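How I Get Road Salt Out of Car Carpet

Every March I go out to the driveway with a bucket and a bad attitude, and I spend an afternoon getting the winter out of my car. We live up the hill from Brelbridge, where the plows put down salt like they're seasoning a steak, and by spring the driver's side carpet has those crusty white tide lines that laugh at a vacuum. I've tried a lot of things on them over the years. What follows is the way I do it now, and it costs next to nothing.

What you need

A vacuum with a crevice tool
A stiff brush (mine is an old Surkis dish brush, retired from the kitchen)
White vinegar
Warm water
A spray bottle
A pile of old towels, more than you think
A Phillips screwdriver, if you're taking any trim off
A fan, if you have one

Take everything out first

Mats, coins, ice scraper, the umbrella that's been under the seat since forever. Slide the seats all the way back, vacuum the front half, then slide them forward and do the back half. Don't spray anything yet! Dry salt comes up so much easier than wet salt, and if you soak it now you're just making brine and pushing it down into the padding.

Brush the crusty spots while they're dry. Short strokes, one direction, with the vacuum hose in your other hand so it catches the powder as it comes loose. I go over the worst patches twice and it's kind of gross how much more comes up the second time.

Mix and spray

Equal parts vinegar and warm water in the spray bottle. I used to buy the Yaman carpet foam for this and it smelled nicer, but I couldn't see any difference in the carpet, so now I live with smelling like a pickle for a day. Test it on a hidden bit first, up under the seat or wherever your carpet won't be seen.

Mist the stain until it's damp all over, then leave it alone for a few minutes. Lay a folded towel on top and lean on it with your full weight. Lift, look at the towel, be disgusted, flip it to a clean side, and do it again. You want to press here. Scrubbing spreads the salt out and leaves you with a bigger, fainter ring, and you'll only notice it once it's dry (ask me how I know).

When the towels stop picking up anything cloudy, mist with plain water and press again. I skipped this rinse for years and always wondered why the carpet felt stiff.

The edges, where the salt hides

Salty water runs downhill and collects along the plastic trim, so go slowly there. The crevice tool gets most of it, then I wrap a damp towel around a butter knife and run it along the seam.

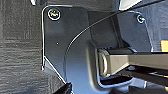

Black plastic trim next to dark gray carpet, with a Phillips screw near the corner.

If a piece of trim has to come off, look it over before you pull. Some are held with screws, some with clips, and some with both, and the clips get brittle in cold weather. I snapped 2 of them on my first car by yanking on a freezing morning. Put the screws in a cup as you go, and when you put them back, stop turning as soon as they're snug. Plastic strips very easily.

Let it dry all the way

Prop the carpet edge up a little with a rolled towel if it'll lift, crack the windows, and point a fan at the footwell. Mine usually needs overnight. Please don't put the mats back early. I did that one spring and the car smelled like a gym bag into summer.

Once it's dry, vacuum one more time to fluff it up. If a faint ring comes back, repeat the vinegar and rinse on just that spot.

For next winter I've ordered a set of Skastora rubber mats with the tall edges. I'll update this page when I've had some slush on them.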